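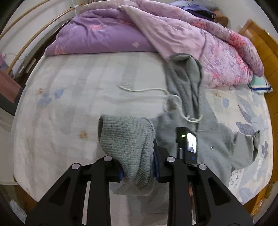

Canum Neighbourhood House – Mending and Laundry Circle

Looking After Jumpers, Hoodies and Other Knits Through the Cold Months

Every winter the same bag of sad knitwear comes through our door. Sleeves gone long, cuffs gone floppy, a hood that smells faintly of damp cupboard, and somebody hoping very much that we can bring it back. Quite often we can! But most of what goes wrong with a favourite windcheater goes wrong in the laundry, a little bit at a time, so we thought we'd put our best advice on one page and save a few of you the trip (though do come anyway, the kettle is always on).

Before the wash

Lay the thing out flat on the bed first. I know it sounds like a fuss when there's a whole basket waiting, but a hoodie spread out in decent light will show you the splash of bolognese on the front, the loose thread at the pocket and the beginnings of a hole under the arm, none of which you'll spot while you're stuffing it into the machine. Small holes get bigger in the wash, so put a couple of stitches in now, even ugly ones.

Empty the pockets. Then empty them again. One tissue in a front pouch can coat a whole load of darks, and lint on fleece is a miserable job to pick off.

Do up zips all the way and tie the hood cord in a loose bow so it can't pull through. If yours has already vanished into the hood, fasten a safety pin to one end and work it along with your fingers. It takes one cup of tea, sometimes two.

Turn everything inside out. Pilling happens where fabric rubs on fabric, and it may as well happen on the side you don't look at.

The wash itself

Cool water, gentle cycle, and less detergent than the box tells you. Leave the fabric softener in the cupboard for anything with ribbing, as it leaves a coating on the fibres and the stretch goes lazy. Half a cup of white vinegar in the rinse does nicely instead, and no, you won't smell like a fish and chip shop once it's dry.

Wool is its own story. If you handwash, use a proper wool wash and keep the water the same temperature from start to finish, because a sudden change is what felts it. Squeeze, don't wring. Roll it up in an old towel and kneel on the roll, which is undignified but works better than anything else I know.

Drying

Never hang a heavy wet jumper by the shoulders. All that water runs down into the hem and sleeves and takes the shape with it. Dry it flat over the top of an airer, or fold it over two lines so the weight is shared, and pat the cuffs and waistband back to their proper width while they're damp. Keep darker colours in the shade – our sun will fade a navy windcheater in a single summer.

Bringing back a tired cuff

Cotton rib that has gone slack will often tighten up with a bit of warmth. Dip just the cuff in hot water, press it in a towel, push the ribs together with your fingers, and let it dry without touching it. Don't try this on wool or you'll have a cuff fit for a doll. If the stretch is truly gone, run a few rows of shirring elastic around the inside, or cut the cuff off and sew on a new one. Ribbing is sold by the metre at most fabric shops, and you want it a good deal narrower than the sleeve opening so it pulls in.

Pills and fluff

A fabric shaver is lovely if you have one, but a disposable razor used lightly on a flat surface is nearly as good. Keep the knit taut, go in one direction, and stay away from seams. Don't razor a loose hand-knit, please. We have seen the results.

Putting away

Fold knits, don't hang them. Wash them before they go into storage, even if they look clean, as moths are after the skin and food traces you can't see. Cedar balls and lavender are pleasant and may put off a few, but a lidded tub does far more. For a woollen you're worried about, seal it in a bag and give it 2 weeks in the freezer, then let it come back to room temperature before you open the bag.

We keep a tin of odd buttons, cord ends and leftover ribbing in the back cupboard at Canum. Help yourself, and if you've got grey or bottle green rib to spare, we're running low on both.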